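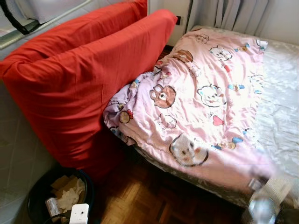
About Brandlow

Brandlow started with one borrowed van and a very long list of families who needed a bed that week. We collect good secondhand furniture in Tonport and Biltstead and get it to people moving into a new home, and we love doing it!

Sigrun Wikström opened our first store in Hovland, in a former seed warehouse with 400 square feet of dry floor (the rest leaked). These days we have 1700 square feet, a proper loading dock and a kettle that gets more use than the van.
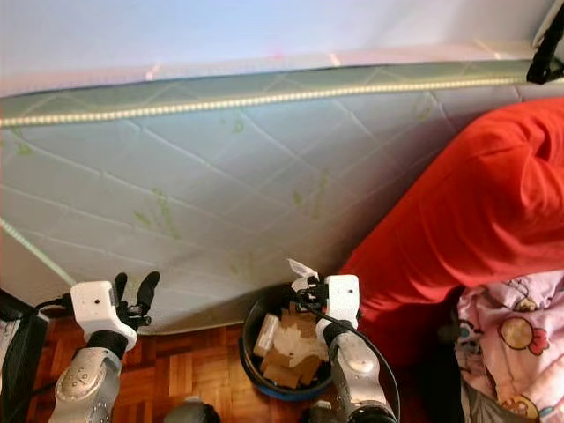

A quilted mattress, leaning against the wall.

Last year we furnished 972 homes. Tables and chairs go fastest, and we can never find enough bookcases. 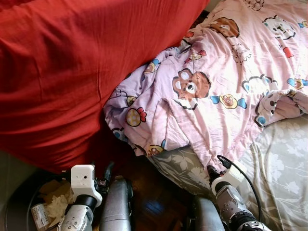 Who we work with

Schools, shelters and housing offices send most families our way, but anyone can call. Our repair bench runs all year, and every September we hold an open day with chair-caning lessons and far too much cake. 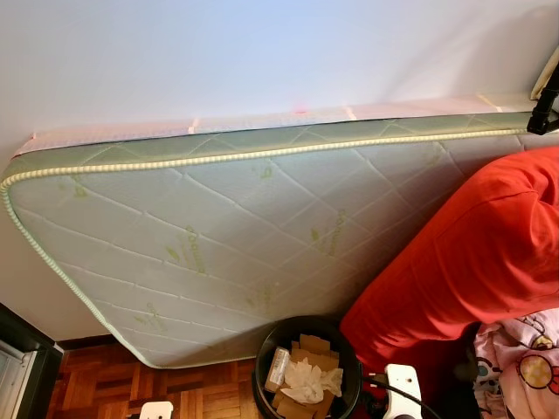
Come along if you're nearby, bring a wobbly stool, and we'll show you how to fix it.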